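3.2 Small metal parts and the problem of where they live

Of the 200 household and workshop items in our survey, the thin metal ones caused the most argument. A mug announces itself. A flat bit of metal with a tab at one end does not, and respondents filed such pieces under "fixings", "spares", "brackets (?)" and, in one return from Gronside, "Dad's". Ngô and Gerlach coded these answers separately and agreed on everything except "brackets (?)", which they have stopped discussing over lunch.

We therefore dropped respondents' own names for the parts and sorted by where a thing is put when it is put away. Storage fell into three kinds: open shelving, boxes and caddies, and the flat surface nearest to the person at the time. The last was by some distance the most popular, although only 19 people admitted to it in writing. Soft mats count as flat surfaces here — a decision taken late in October, after a long afternoon, and not one we wish to reopen. 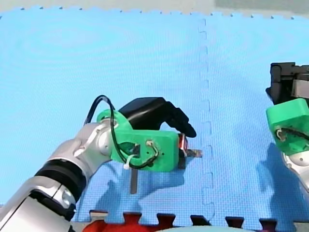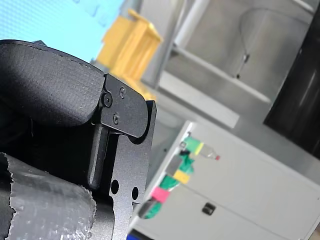
Figure 6. A thin grey metal piece over a blue foam mat (first picture); light grey metal shelving, out of focus (second picture).

Shelving has its own difficulties. It suits things with a front, and small metal parts rarely have one. Respondents who kept theirs on open shelves were more likely to say they knew where everything was, and no quicker to name the shelf. Those who used boxes were slower still, but cheerful about it, having usually found something else they had given up on.

The coding scheme used in the rest of this section treats the part and its resting place as a pair. This gave 3296 pairs across both sites, Gronside and Contreras, before duplicates were removed. Tô's objection that a part in a coat pocket has no resting place at all is taken up in Section 4.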